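The Second Arm

The afternoon I lost the argument, I had a spreadsheet open on my knees and a cold bagel on top of the spreadsheet.
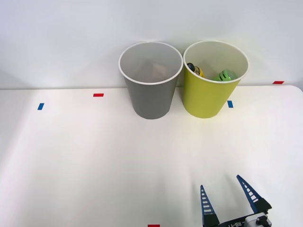

Two cups, one arm, plenty of table.

I should say that I'm the one who buys things. I don't build anything and I can't code (I once locked myself out of the thermostat), but if you work at Dusance and you want a chair, a motor or a box of 100 paper cups, you come to me and I ask you why. Mostly people hate this. Karine Fortin doesn't hate it, she just ignores it, and in November she walked over to my desk and put down a quote from Bouchard for a second arm.

"We have an arm," I said.

"We have one arm," said Karine.

I read the quote all the way to the bottom, which was a mistake, because the bottom was where the shipping lived. Then there was the mount, and then the service plan, and then a line that just said "commissioning" with a number after it that could have bought my car. Twice, if you've seen my car.

"Come and watch for an hour," she said. "Then say no."

So I took my bagel into the lab and sat on the stool by the door. The gripper was open, its two navy fingers spread wide, pointing across all that white table at a gray cup and a yellow-green one. There was something in the gray cup, small and kind of pinkish, and something bright green in the other one that I would have sworn was a toy car. I didn't ask. If I'd asked, I would have had to find out which budget it came from.

Clifford Friesen was at the keyboard. Clifford has been here longer than the carpet and he types with two fingers, very hard, like he's testing the keys for a lawsuit.

"What's the tape for?" I said.

"Positions," said Clifford.

"Red and blue?"

"We had red and blue."

That went in my notebook. I love a person who uses up what's in the drawer.

Now, I had a plan, and I was proud of it. Traltico had offered us a rental, month to month, 27 pages of contract but a very friendly 27 pages. You take the arm, you try it, you send it back when the grant runs dry. No commissioning line anywhere! I'd worked it out on the bus, and for the first year it beat the Bouchard quote so badly that I'd started drafting the email with the word "savings" in the subject.

I told Karine all this on the stool. She listened, I'll give her that.

"And in the second year?" she said.

"In the second year we're smarter."

"In the second year it costs the same as buying, and then we give it back."

Clifford hit a key. I ate some bagel. I don't mind being wrong about motors, because motors aren't mine, but columns of numbers are mine, and I'd stopped my columns at twelve months because twelve months was where I liked the answer.

"What would you even do with it?" I said. I was stalling and all three of us knew it.

Karine pulled the other stool over. She talked about holding a cup still with one hand while the other one reached in. She did it in the air as she talked, left hand curled around nothing, right hand dipping down, and she'd clearly done it in the air a hundred times, in the shower, at red lights. My father used to do that with his hands when he was planning a fence. He'd stand out in the yard with no wood and no nails and build the whole thing, and my mother would watch from the kitchen and say, well, there goes the vacation.

We had really good fences, by the way.

"There's 2,000 left in the Graltumura money," I said.

"That's not enough," said Karine.

"I know it's not enough. I'm telling you what there is."

It got quiet then – Clifford had stopped typing, and I don't think I'd ever heard that before. I turned my notebook to a clean page. I wrote down the arm. I wrote down the mount, and I put a question mark by the mount, since Clifford had built the last bench in a weekend and I had a feeling about him and mounts. I crossed out the service plan and wrote it back in. I wrote 40 hours next to commissioning and asked whether somebody at Bouchard could be talked into letting us do half of it ourselves.

"Maybe," said Karine. "If someone annoying called them."

"How annoying?"

She looked at the bagel, then at the notebook, then at me.

I made the call from the hallway at ten past four. They put me on hold and the music was some kind of flute. Through the door I could hear Clifford starting up again, two fingers, very hard, and Karine saying, no, leave the green cup where it is. The flute went around twice. Then a man picked up and asked how he could help me today, and I clicked my pen and asked him why the shipping cost what it did.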